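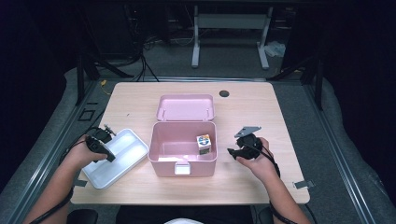
Workshop notebook, Trestuvent bench, July

Which glue is to be used for rejoining loose chair rungs? Hide glue, for every chair in the Wuvivville library set, so that a later repairer can open the joints again.

The set comprises 21 side chairs. Twelve have at least one loose rung and four have a split at the rear leg socket. The remainder are sound and are to be returned without treatment.

Old glue was softened with warm water and scraped back to clean wood. Sanding of the tenons is not permitted; two were sanded in an earlier repair and now need shims. Shims are cut from maple offcuts, with the grain running along the tenon.

Glue pot held at 140 degrees F. The Biltico thermostat reads low at the start of the morning and should be checked against the glass thermometer before any glue is spread.

Clamping is by band clamp, left overnight. Chair 9 went out of square on the first attempt — the joint was opened, cleaned and clamped again, with the diagonals measured before the glue set.

Bansal has quoted for replacement cane on the seats. The quotation covers 200 feet of binder cane and excludes freight. A reply is still owed.

Open item: the leg splits. Trial on chair 14 first, using thinned glue worked in with a palette knife.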